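Does Cracking Your Knuckles Really Hurt Your Hands?

Somebody has probably told you to stop cracking your knuckles. Maybe they said your fingers would get fat, or that you'd have sore hands when you were old. Did they tell you how they knew?
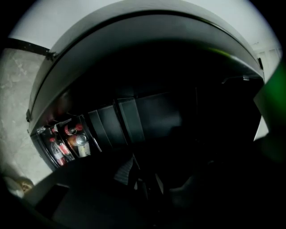 Grown-ups repeat a lot of things they heard when they were small. That doesn't make the things wrong, but it doesn't make them right either. So let's check.

First, the noise. Your knuckle is a joint, a place where two bones meet. Between the bones is a slippery liquid that helps them slide. Gas is mixed into that liquid, a bit like the gas in soda. When you pull or bend your finger, the space in the joint gets bigger and the gas makes a bubble. Scientists think the pop has to do with that bubble. Some say it comes when the bubble forms, and others say it comes when the bubble partly collapses. They have been arguing for years, so be careful with anyone who sounds totally sure.

Now try to crack the same knuckle again right away. You probably can't. The joint usually needs a rest of 20 minutes or so before it will pop.

What about sore hands? The worry is arthritis, a sickness that makes joints stiff and painful. Doctors have compared people who crack their knuckles with people who don't, and most of these studies found no more arthritis in the crackers. Could there be some other small harm? Maybe. A few studies can't rule out everything.

If a joint hurts when it pops, or it swells up, tell an adult. That's a different problem. And if your sister hates the sound – well, she may have a point, but it's a point about noise. You can ask her where she heard the rest.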